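Stop treating the pads as somebody else's job

Clurkirora, 2022-04-24

Quick one, written between jobs, so forgive the spelling.

We run 4 hand-held grippers at the Etbridge site. Same basic tool each, people carry them round and pick things up, the arm learns from it later. Everyone wants to talk about the arm. The arm is fine. What goes wrong is the bit in your hand, and it goes wrong because we look after it badly.

Take the rubber pad. Wears slowly, so you never notice. Last August we lost 19 recordings at Tindall before Roy Entwistle pulled a pad off and found it polished smooth on one side. A two minute swap. We'd spent most of a week blaming the software, me louder than anyone.

My view, and I'll keep saying it — whoever picks up the tool checks the tool. Not the workshop, not whoever had it on Friday. You. Wipe the pad. Wiggle the joint. Look at the marker block and make sure it's seated square and the faces are clean, a thumb print across the pattern is enough to muck up the tracking. Check the light.
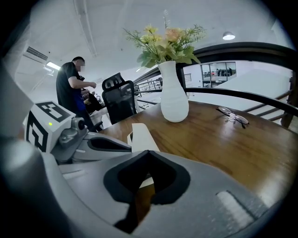 Then the knob. People crank it until it hurts, as if tighter meant more accurate. It doesn't, it just chews the joint. Snug, stop there, check again at lunch. I have replaced 2 joints this year on that account and I'm not keen on a third.

Clivik, the shop that does our spares, would happily sell us a service plan. Monthly visit, a form, a sticker. I'm against it. Once there's a sticker on the thing everybody trusts the sticker, and the pad is still worn. Roy disagrees, he reckons people are lazy and a form at least leaves a trail. He's got a point about the lazy part.

But the checks take less time than making a coffee. And the person holding it is the only one who can feel when the grip has gone a bit off, you can't write that on a form anyway. If it feels wierd, put it down and say so. I'd sooner lose an afternoon than another batch.

Spare pads are in the grey drawer. Take one, write it on the sheet.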